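Skoken (software)

Skoken is a task planner and motion coordinator for workcells with two robot arms. It takes a list of objects and goals, decides which arm should handle each object and in what order, and passes timed paths to the arm controllers. It is developed by Skornico and was first released on 2019-01-01.

History

The planner began as a set of scripts written by Jarmo Kallio and Simone Bragança for Rekley, an earlier scheduling tool that could drive only one arm at a time. Rekley's plan format was kept, and files written for it still load in Skoken, although its timing fields are ignored. Odair Bastos joined the following May and rewrote the collision checker.

Operation

Planning runs in two stages. The first works on symbols only: a mug is on a tray, a gripper is free, a place is taken. The second looks for paths that both arms can follow without meeting. If none is found within 50 attempts, the step goes back to the first stage and may be given to the other arm. 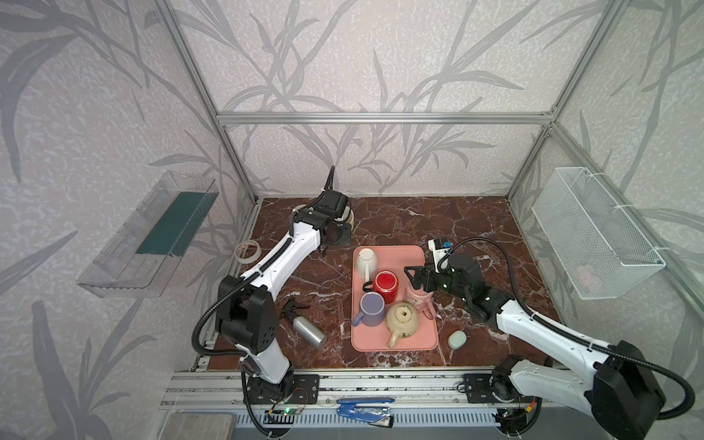

Each arm reserves a volume of space before it moves. Volumes are released in slices as the arm passes through them, so the second arm can often start before the first has stopped. Hoses and cables are modelled as a padded sleeve around the links – a crude method, and one that rules out some paths that would be safe.

Grasps are chosen from a library of 83 templates. Handles are treated separately from bodies, and an inverted cup has its own entries. Object positions come from a separate perception module, Palacios, maintained by Rogério Barros.

Limitations

Skoken does not replan during a movement. An object that shifts after a path has been sent is noticed only at the next step. Soft items are not supported. Plans with more than six open goals are split into batches, and the order of the batches must be set by hand.

See also

Motion planning
Task allocation
Collision detection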